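News > Community > Learning and Libraries

Martens Library Adds Letter Sets to Family Lending Shelf

16 March 2025

The Martens Library has added 40 letter sets to its family lending shelf, giving households with young children the chance to borrow early reading materials on the same terms as picture books. The sets are available at the main desk and at the Rumar branch.

Each set holds loose capital letters and a folded activity sheet. Families may keep a set for three weeks and renew it once, provided no other household has placed a hold. A library card in good standing is required, and the card must be in the name of a parent or guardian.

The purchase was paid for with a grant of $2,000 from the Pladen Fund for Early Learning, which accepted applications from public libraries through the end of February. The grant also covers replacement letters for the first year of lending.

Staff tested the materials in the children's room before the sets were entered in the catalog. The sessions were open to children up to the age of 5 and their caregivers, and 79 families signed up. Comments collected at the sessions led to two changes. The activity sheets were reprinted in larger type, and the small drawstring bags first used for the letters were replaced with boxes that close with a latch.
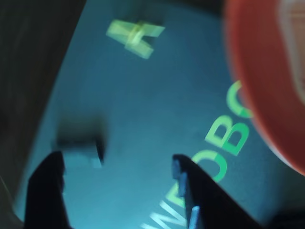
A translucent yellow-green letter A on a blue surface printed with a line of green capitals.

Borrowers are asked to check the contents against the card inside the lid before returning a set. A single missing letter will not result in a charge - the desk will supply a replacement from stock. Sets with several letters missing will be billed at the cost of the parts. Letters should be wiped with a damp cloth and should not be placed in a dishwasher.

The library advises that the pieces are not suitable for children who still put small objects in their mouths. A set of larger foam letters may be used in the children's room during opening hours and is not available for loan.

Holds may be placed online, by telephone or in person. The Finia branch is closed for roof repairs and will receive its share of the sets when it reopens. Until then, Finia cardholders may collect holds at Rumar.

Shares: 14 | Comments: 3

Related items
Finia Branch Roof Repairs Enter Second Phase
Picture Book Hour Moves to Morning Schedule
Pladen Fund Announces Library Grants
Rumar Branch Extends Evening Hours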